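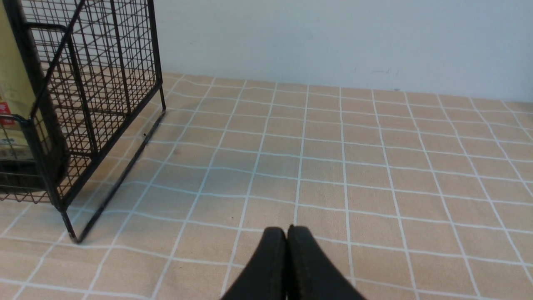

Figure 6.1 Black wire mesh rack on a tablecloth with a white grid pattern.

Chapter 6
Storing Condiments and Sauces in the Home

Key terms: shelf-stable, water activity, acidity, headspace, date mark, open-date label, stock rotation

Most households keep more sauces, pastes, and vinegars than they can name from memory. These products are used in small amounts, often over many months, and they tend to be stored wherever there is space. Chapter 5 dealt with fresh foods, for which spoilage is usually quick and easy to notice. The foods in this chapter change slowly. Color fades, flavor flattens, and liquid separates long before a product becomes unsafe, and in some cases it never becomes unsafe at all.

A survey carried out in Cidville by the Gullomora Household Food Project asked 324 households to list every condiment in the kitchen and then to check the list against the shelves. The lists were short. On average, each household left out 6 items that were later found, most of them at the back of a cabinet or in the door of the refrigerator. King-fai Lu, who directed the survey, described the forgotten products as "food that has been paid for twice," since many had already been replaced by a second bottle of the same kind.

6.1 Why Some Sauces Keep

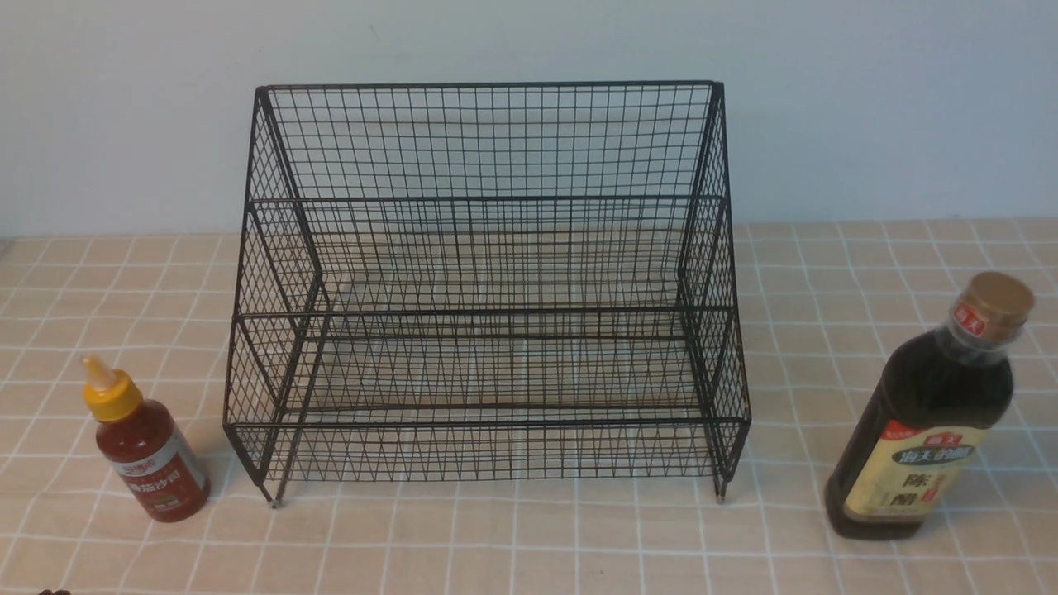 Acidity is the first defense of a stored sauce. Most bacteria that cause illness grow poorly in acid conditions, and the more acid a food is, the fewer kinds of organism can live in it. Products stored side by side may differ widely in this respect. Of the two bottles on either side of the wire rack, the dark vinegar can generally stand in a cool cabinet after opening, while the tomato sauce needs closer attention to its label. Tomatoes are acid, but less so than vinegar, and an opened sauce may pick up mold from the air or from a spoon.

Salt and sugar work in another way. Both hold water so that it is less available to microorganisms. The measure of available water is called water activity. Soy sauce, fish sauce, and fruit syrups all have low water activity and keep well for this reason. A reduced-salt version of the same product may not, and it should be treated as a different food.

The third factor is air. Each time a bottle is opened, fresh air enters the headspace — the gap between the food and the cap. Oxygen dulls the color of red sauces and turns oils rancid. A nearly empty bottle therefore ages faster than a full one.

6.2 Choosing a Place

A good storage place is cool, dark, dry, and easy to see into. The cabinet above the stove meets none of these conditions, although it was the most common location reported in Cidville. Open racks and baskets let air move around containers and allow spills to be noticed early. Their weakness is light, so they are best kept away from a window. Tall containers belong on the rear level of a stepped rack and short ones at the front.
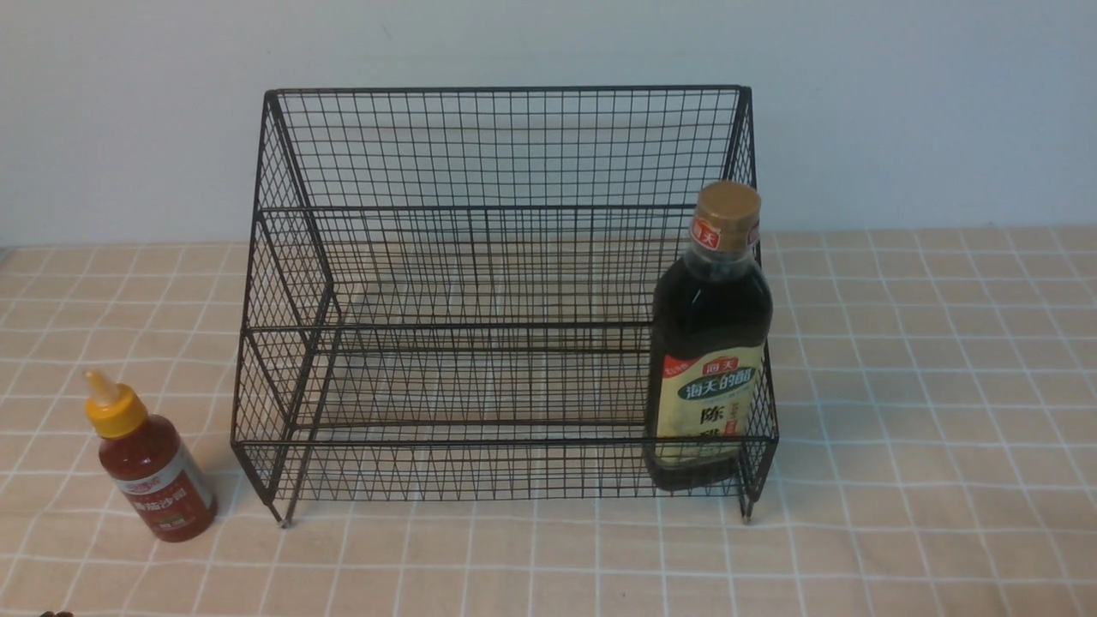 6.3 Date Marks and Rotation

A date mark printed by the manufacturer normally refers to the unopened product. Once the seal is broken, the household must keep its own record. The simplest record is an open-date label: a strip of tape bearing the day of opening, for instance "Oct 6, 2019." It should be placed where it will not be covered by the hand in pouring.

Rotation means using the older container first. The Hella cooking school, which handles 3,000 bottles and jars in a year, shelves new stock behind old and inspects every opened container at the end of September. Its storeroom manual, prepared by M. Cheung, advises wiping the neck and cap before a container is returned to the shelf.
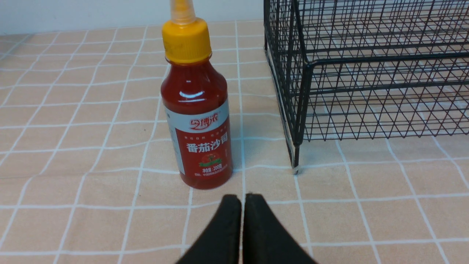

Figure 6.4 Tomato sauce in a squeeze bottle with a yellow screw cap.

Squeeze bottles reduce contact with utensils, but dried sauce can collect at the tip of the nozzle. The tip should be wiped after use and the bottle closed whenever a cover is supplied. Refilling an old bottle from a larger container is not advised unless the bottle has first been emptied, washed in hot water, and dried completely. Section 6.4 sets out the procedure in full and compares plastic with glass for long storage.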